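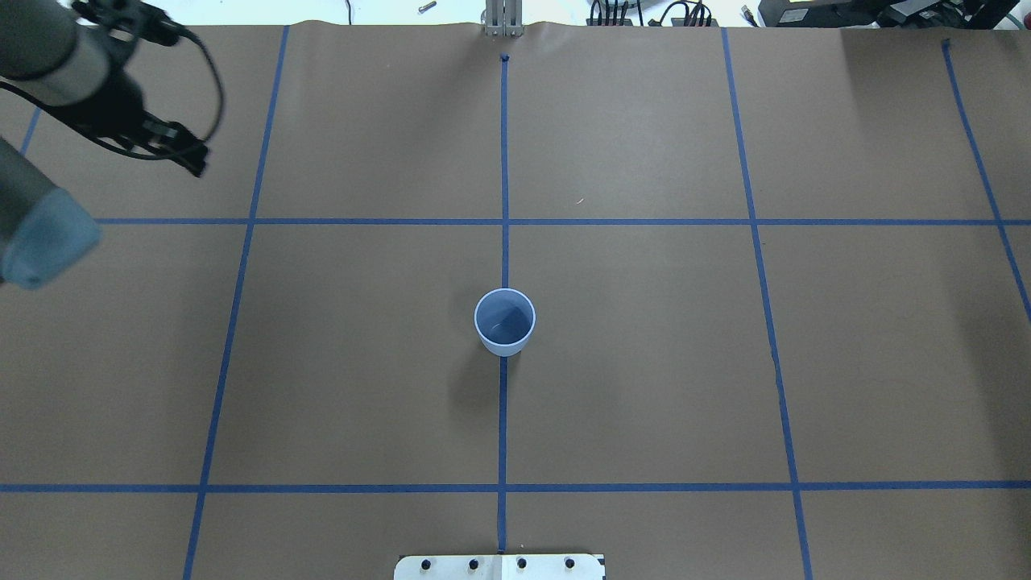
Handout 9: Setting out a paper-and-tape grid for placement exercises
Course: Layout and Measurement for the Workshop
Instructor: Eduardo Cunha

Read this before the March session. The session itself is short and assumes you already know the terms used in this handout. Bring a tape measure, a pencil and your own notebook. Brown paper and blue tape are in the cabinet by the door.

1. What the grid is for

A tape grid turns a tabletop into a set of addresses. Without one, "put the cup near the middle" means something different to each person in the room. With one, you can say "second cell from the left, bottom row" and get the same result from anyone who has read this handout.

The grid has no numbers printed on it. You will keep a sketch of it in your notebook and write the cell names on the sketch. Writing on the tape is not allowed in this course. People lean over the table from different sides, and a number that reads as 6 from one side reads as 9 from the other.

We use three words all through the exercises:

Line: one strip of tape, from end to end.
Crossing: the place where two lines overlap.
Cell: the area enclosed by lines, or by lines and the edge of the paper.

A cup can be in a cell, on a line or on a crossing. Record which. "On a line" means that any part of the base covers any part of the tape.

2. Laying the paper

Clear the table and wipe it. Grit under the paper makes bumps, and a light cup will rock on them.

Unroll the paper with the curl facing down and let it sit for 11 minutes before you tape it. Weigh down the corners while you wait. Paper taped straight off the roll tends to lift in the middle later in the session.

Tape the far edge first, then the near edge, then the sides. Smooth from the center out with the flat of your hand. If a wrinkle will not come out, lift the nearest side and start that side again. Do not cut the wrinkle.

Anything bolted to the table stays where it is. Lay the paper up to it and mark its outline on your sketch, so that cells cut short by a fitting are not used by mistake.

3. Laying the tape

Start with the center line. Measure the width of the paper at the far edge and at the near edge, mark the middle of each with a light pencil tick, and run one strip from tick to tick. Every other measurement comes from this line, so take your time with it.

Work in this order:

a) Center line, far edge to near edge.
b) The remaining lines that run away from you, measured outward from the center line at both ends.
c) The lines that run across, measured from the near edge at both sides.

Pull the strip off the roll to its full length before you put it down. Have a partner hold the far end. Lower it onto the ticks, press the two ends, then press along the strip with a thumb. If you stretch the tape as you lay it, it will creep back and pull the paper with it.

Cut the ends with scissors. A torn end is hard to measure to, and the loose fibers catch on sleeves.

Where two lines meet, let the second run straight over the first. Do not stop it and start again on the other side. A continuous strip keeps its direction through the crossing, and the double layer is too thin to matter for anything we do here.

4. Placing the cups

The cups are light and tip easily. Hold them upright, bring them down slowly, and let go only after the base has settled on the paper. Most placement errors come at the release, when the cup follows the hand a little.
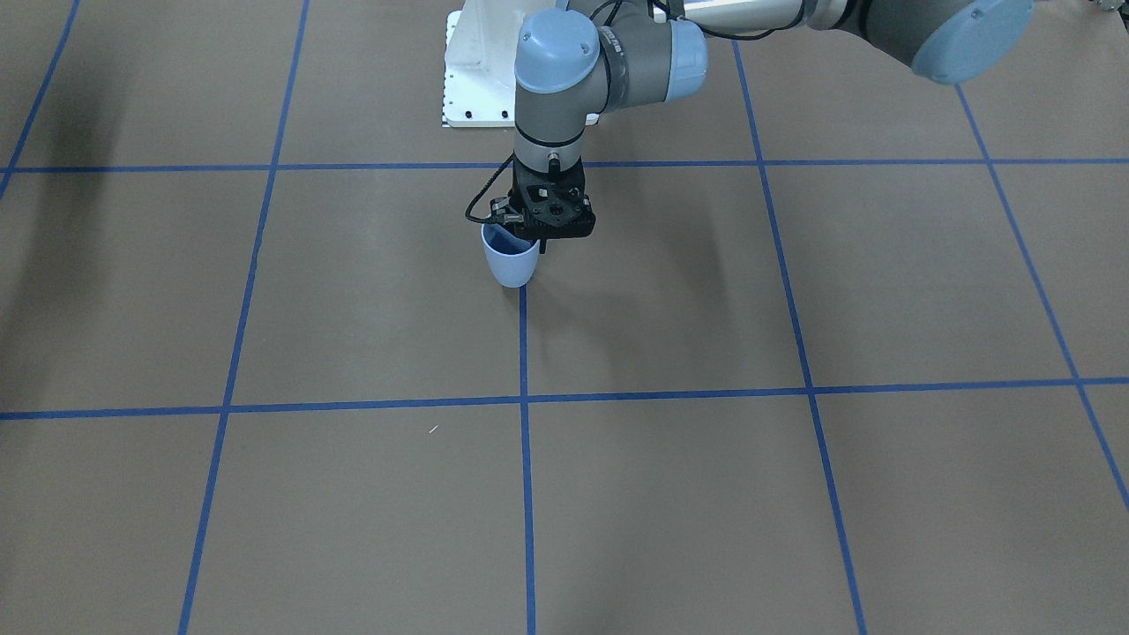 Figure 2. Light blue cup held upright, low over the surface, where a vertical tape line begins.

Line ends like the one in Figure 2 are useful targets. A cup placed at one can be checked in two directions: side to side against the strip, and forward and back against the place where the tape starts.

The cups taper, so the rim is wider than the base. From directly overhead you see the rim and very little else. This catches most students at least once. The rim may look well over the tape when the base is clear of it. Bend down and check the base before you write anything in your notebook.

Shadows cause a similar mistake. On brown paper a soft shadow beside a cup can pass for part of it at a quick look, and the side it falls on depends on where you stand. Look for the edge of the base.

When two cups are out at once, use different colors and name them by color in the record. Give the far cup first.

Sample entry:
Blue cup, far row, near the line. Yellow cup, near row, center cell, clear of all lines. 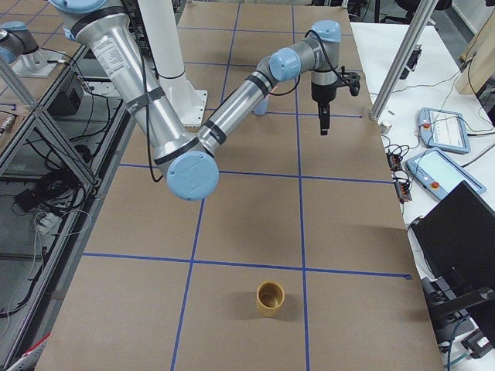
5. Reading the grid from the side

From the end of a table, or from a low seat, the cells no longer look equal. The far ones look flatter and the lines that run away from you seem to lean toward each other. None of this is an error in the taping. Do not correct a line by eye from your seat – measure it.

To read a cell from the side, find the center line first and count outward from it, then count rows from the near edge. Tall objects on the table will hide some of the lines. Move until you can see both lines nearest the cup. If you cannot move, write "row uncertain" or "column uncertain" and go on.

6. Checking the grid up close

Before the first placement, go over the whole grid from directly above at short range. You are looking at tape only, so take the cups off the part you are checking.

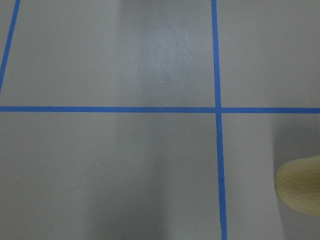

Figure 4. Close view of a crossing. The edge of the near-vertical strip wavers toward its lower end.

Check each strip for:

Straightness. Lay a ruler along one edge. A gap of up to 2 mm is fine over the length of a cell.
Edges. Wavy edges usually mean a torn or badly pressed end. Press again first. If that does not help, replace the whole strip.
Lift. Run a fingertip along the tape. Any corner that catches will catch a cup as well.
Crossings. Both strips should lie flat through the overlap.

A strip that meets the others at a slant will look wrong in a close view even when it was laid well, if you are looking at it from an angle. Stand square to it and look again.

Reading for next time: Dissanayake, the chapter on reference lines. Skip the section on curved surfaces.

Hand in your sketch with the cell names and one page of placement records.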